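致:Gindeo公共透明基金项目管理处
自:Kaewsai信息公开研究室
事由:“市政府与平台企业往来文件公开诉讼”资助项目中期进展报告
日期:18/11/2024

一、先说结论

本期工作按计划推进了大半,但我们不认为已经取得了申请书里写的那种成果。申请书当时承诺,在资助期过半时“初步查明Stinlow市政府各部门是否曾要求平台企业删除或压低居民发布的内容”。目前手上的材料不足以回答这个问题。有几份文件看上去很有说服力,媒体也来问过,我们没有提供,原因见第三节。

二、诉讼与文件取得情况

案件仍在Erkdale地区法院审理。法院一月份裁定市政府应分批提交往来文件,首批共137份,市政府按期交付,这一点应当承认。问题出在内容。137份里有77份做了遮盖处理,遮盖的多数是收件人、附件名称和正文中间的段落,留下来的往往是称呼、落款和一句“请知悉”。市政府律师的说法是涉及内部商议,依法可以不公开。我们逐份提出了异议,法院尚未排期。

第二批文件原定在首批之后交付,市政府申请延期,法院准了。延期理由写的是“检索系统迁移”。我们查了市政府的采购公告,确实有一项系统迁移合同,但合同范围是财务部门,与通信和舆情部门的邮箱有没有关系,公告里看不出来。我们已经去函询问,收到的答复只有一行字,说来函已转有关科室。

另外要报告的是费用。市政府对检索和复制收费,首批文件的收费单没有列明工时。我们要求出具明细,对方给了一张总数相同、行数多了几行的表。这笔钱我们已经付了,同时保留追讨的权利。能不能要回来,我个人不抱多大希望。

三、对已取得文件的看法

研究室内部对这批文件有分歧,基金方应当知道。

诉讼组负责人Fongchan Wattanapong认为,首批文件里至少有3份可以说明市政府新闻处曾直接向平台企业点名某些帖子,并附上“建议处理”的字样。他主张尽快写成简报发布,趁公众还关心这件事。

我不同意现在发布。这3份文件我反复读过。其中一份点名的是冒用市长办公室名义的收费帖子,这类举报任何机构都会提,算不上干预言论。另一份的“建议处理”后面整段被遮盖,处理什么、怎么处理,全凭猜测。第三份确实令人不安,它提到一名批评道路工程的居民,但发件人是一位借调人员,没有抄送上级,平台是否回复、帖子后来是否还在,文件里都没有。拿这样的材料去说“市政府系统性地审查居民”,对方律师只要把三份原文并排一放,我们就很难看。

反过来,我也不接受市政府发言稿里的那个说法,即“文件证明本市从未干预任何平台决定”。一半以上遮掉了的文件证明不了这种事。双方现在都在替还没看到的段落下结论。 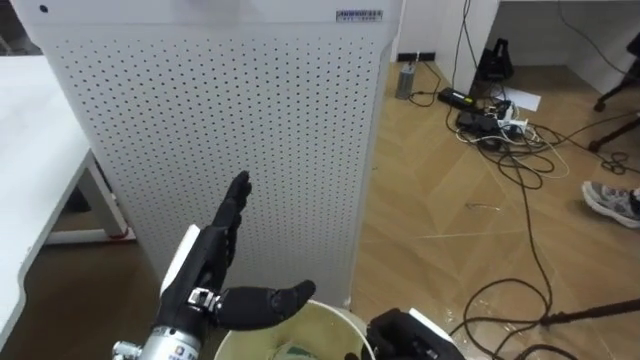 分歧最后是这样处理的:3份文件进入诉讼证据目录,不单独对外发布;如果法院支持我们关于遮盖的异议,再根据完整文本决定。Wattanapong保留意见,他的书面意见作为附件二随本报告提交,我没有改动。

四、居民调查

申请书的第二部分是面向居民的问卷与访谈,由Tassanee Saengthong负责。目标是收回200份有效问卷,现已收回的数量超过了这个目标,从进度表上看是本项目完成得最好的一项。

我仍然要泼一点冷水。问卷主要通过几个本地居民群组和两场社区说明会发放,愿意填的人本来就对市政府不满。问卷第六题问“您是否怀疑自己的帖子曾因政府要求被删除或限流”,答“是”的比例很高,可是追问“您凭什么这样判断”时,多数人写的是“阅读量突然变少”。阅读量变少有很多原因,发帖时间、平台改版、别人看腻了,都有可能。这个比例我没有写进本报告正文,担心被单独摘出去引用。Saengthong同意在最终报告里把抽样方式放在数据前面讲清楚,她也在联系一些不在这些群组里的居民,补做一轮访谈,进展比较慢,对方常常觉得事不关己。

访谈部分质量好一些。有几位受访者保留了平台发来的删帖通知,通知上写的理由和时间可以与市政府文件核对。核对工作刚开始,暂时没有一例能够对上。对不上不等于没有发生,也可能是相关邮件还在未交付的那一批里。但我不想把“也可能”写成进展。

五、平台企业方面

我们向三家平台企业发出了自愿披露请求。一家没有回复;一家回复说所有政府请求都已收入其透明度报告,而该报告只列到国家一级,看不到市一级的数字;还有一家约我们开了一次线上会议,态度客气,会后发来的纪要删掉了我们提的主要问题。我们把自己的纪要也发了过去,请对方确认,至今没有下文。

申请书里曾设想由平台企业提供对照数据。现在看来这个设想过于乐观,建议基金方在评估时不要再把它当作预期成果。如果一定要保留,应改为“记录平台企业对披露请求的答复情况”,这个我们做得到。

六、经费与人员

支出总体在预算之内。律师费超出原定数额,主要用于遮盖异议;差旅费用得少,开庭次数比预计的少。我们申请把差旅结余调剂到律师费,调剂表见附件三。检索收费一项原来没有单列,建议下期单列,以便日后追讨时有账可查。

人员方面,原定的数据分析岗位仍然空缺。面试过两位,一位要求远程且薪资高出预算,另一位在试写的分析里把我们希望看到的结论直接写成了结论,没有录用。目前由Saengthong兼做,问卷编码的复核因此推迟。

七、下一阶段打算

遮盖异议是下一阶段的重点。如果法院只支持一部分,我们会先争取3份争议文件的完整文本,其余的按部门分类逐步跟进。第二批文件若再次延期,我们会请求法院命令市政府说明检索范围,包括哪些邮箱、哪些关键词、由谁执行。首批文件交付时没有附这份说明,是我们自己的疏忽,当时应该坚持要。

居民调查在补充访谈完成前不再扩大规模。核对删帖通知的工作继续,由两人分别核对,不一致的地方留记录。

对外发布方面,请基金方的宣传部门在引用本项目时,暂时不要使用“查实”“揭露”一类的字眼。上一期通讯里写我们“查实了市政府的幕后操作”,市政府律师已经把那一页作为附件交给法院,用来说明我们带着结论来打官司。我们在庭上解释过了,法官没有表态。

八、需要基金方答复的事项

调剂申请能否批准,请在下次拨款前告知。预期成果的修改文字附在附件四,如有不同意见,可以直接在文稿上改。关于是否资助上诉,我们目前不提出申请,等遮盖异议有了裁定再谈。

附件一:首批文件目录及遮盖情况
附件二:Fongchan Wattanapong的书面意见
附件三:经费调剂表
附件四:预期成果修改稿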